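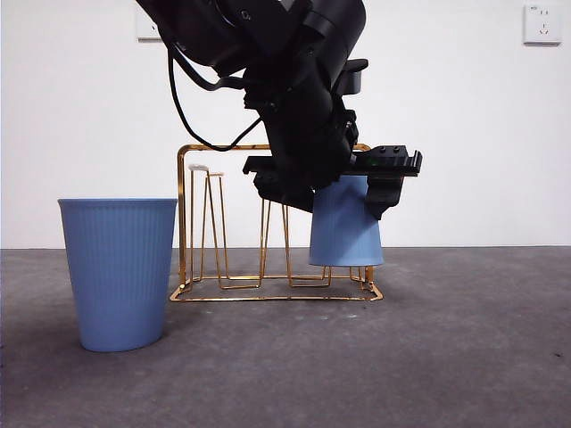
Clalby Community Kitchen – progress report to the Lolier Fund
Period covered: March to August

1. Cups and drying

In our application we asked for money to stop using paper cups at the tea hours and the children's lunch. This part of the work is now finished. We bought 151 plastic cups, light blue, and wire drying racks in a gold colour. The cups are put upside down over the prongs after washing, so the water can run out and the inside stays clean.

Before, the wet cups were standing on tea towels and we had to wash the towels every evening. Now we wash towels two times a week. The cups are light and the smaller children can carry them alone, which their parents have told us they like.

One difficulty must be reported. A rack takes less cups than we had expected from the catalogue, as the cups are wider at the rim than at the base and they need some space between them. We have therefore ordered two more racks from Fosotico. The cost was 41 pounds, taken from the line "small equipment", and no change of the total budget is needed.

2. Use of the kitchen

The kitchen was open on 18 afternoons more than in the same months last year. In total we served 574 lunches. The tea hour in June was less visited than we hoped, probably due to the road works in front of our gate. From July the visitors came back.

3. Storage

The shelves for the dry cups are not yet in place. The firm Choo measured the wall in May and sent a drawing, but the depth was wrong and the door would not open fully. A second drawing has arrived and we have accepted it. Until the shelves come, the dry cups are kept in closed boxes under the serving table. It is not so practical – the person who serves must bend down many times – but it is clean.

4. Changes to the plan

We would like to ask your permission for one change. The sum foreseen for printed signs is not fully used, and we wish to spend the rest on lids for the cups, for the outdoor lunches. Wasps were a problem this summer. The price offer is attached to this report.

5. Next steps

The shelves will be mounted in October. In the same month we will check all cups for scratches and replace those which are damaged. The final account, with all receipts, will be sent to you in December.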